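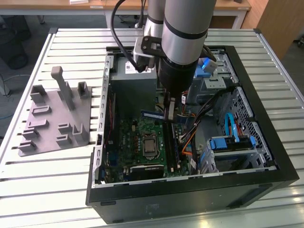
Do I need to be a ranked player to join the Lurcombe student league?

Anyone enrolled this semester can play, ranked or not.

Search this site Go

I'm Rakiya, and I'm putting together the spring roster for our League of Legends teams! We have 4 open spots plus 2 subs, and I'd really love a support main who talks on voice chat (ours graduated and it's been very quiet down there). Games start in March, mostly against Fuvley and Sasaki — both good, both friendly, and Fuvley always wants a rematch.

We do have a conduct rule. Trash talk about the play is fine, but slurs or digs at where somebody comes from mean you sit out the season, old accounts included.
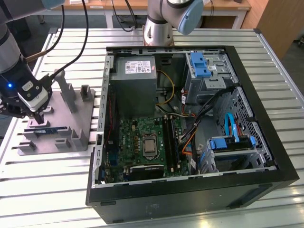
How to sign up

Send me your summoner name, your role and the evenings you're free by 11th September. Damilola Okoro runs tryouts and will write back with a time.

Contact: Rakiya Obi, Room 704 | © Lurcombe Student Gaming | Back to top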